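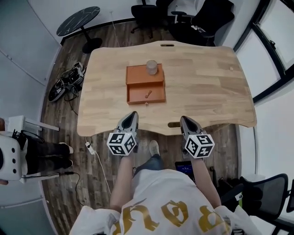
I'd been meaning to get over to the Ternden food bank's open day for years, and this October I finally made it. I got there a little after ten and the parking lot was already full, so I ended up on the grass behind the old feed store (my shoes have not forgiven me).

They run tours every half hour through the warehouse. It's a big, chilly building with rows of shelving, and the guide walked us through how a can of beans gets from somebody's porch to somebody else's kitchen. Sorting takes the longest. Every single item gets its date checked by hand, and the baby food has its own room with its own rules. Last month they packed 1,463 boxes, and they're hoping to reach 2,000 for the holidays, which made a few of us go quiet for a second!

After that we had coffee and a really good apple cake in the front hall, where the local clubs had set up tables. The Stadberg quilting circle was selling raffle tickets for a blue and white bedspread – I bought two and won nothing, as usual. The scholarship fund had a sign-up sheet for people willing to read applications in the spring. I put my name down before I'd thought about it very hard.
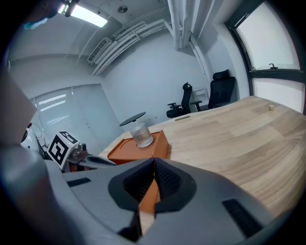
Around noon they handed out the Gauthier Award, given every year to someone who's kept the place going behind the scenes. It went to the woman who has driven the Pleminon delivery route through I don't know how many winters, and she got a standing ovation and looked like she wanted to hide under the stage. Her speech was maybe four sentences long, and one of them was about snow tires.

The raffle and the bake sale brought in $678 between them, and that goes straight into diesel for the truck. If you want to help out, they're short of people for the evening sorting shift, and they could use egg cartons and sturdy paper bags too. Leave them at the side door, the one with the ramp. The front one sticks.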